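Ticket: Clirnumby search returns the wrong pictures after library import
Opened by: Floor Mertens
Product: Clirnumby (web version), library hosted on Piltarmont
Status: Open, waiting on support
19 October 2018

Hello, and thank you for such a fun little tool! My sister and I use it to find reaction pictures and stick captions on them, and until this week it was a joy. On Monday I imported my own folder of 2000 pictures, and now the search box seems to have lost its mind. I type "confused cat" and get 70 results, of which 2 have a cat anywhere in them. The top hit is always the same one. 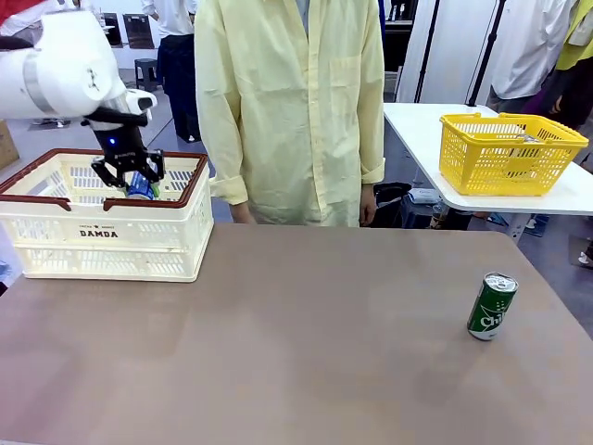
Top result for "confused cat": blue can, DAMDA basket.

What I've tried so far, in case it saves you a step:
Logged out and back in. Same results.
Cleared the browser cache, then tried Zesix as well (my other browser). Same results.
Pressed Rebuild Index and left it alone over lunch. It stopped at 52 percent and stayed there – no error message, just the little spinner.
Turned off "match similar words". Fewer results, but the cats didn't come back.

Searching for "monday face" goes wrong in much the same way.

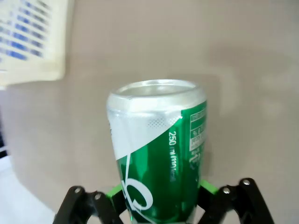 My captions are all still there when I open a picture on its own, so I don't think anything has been deleted, thank goodness. It looks to me as if the tags have slid over onto the wrong pictures. I did rename the folder from "Ung" to "Ung old" halfway through the import – could that have done it? I'm happy to start over, but I'd love to keep the captions if there's any way to export them first.

Update, same afternoon: tried the rebuild once more and it stuck at 52 again.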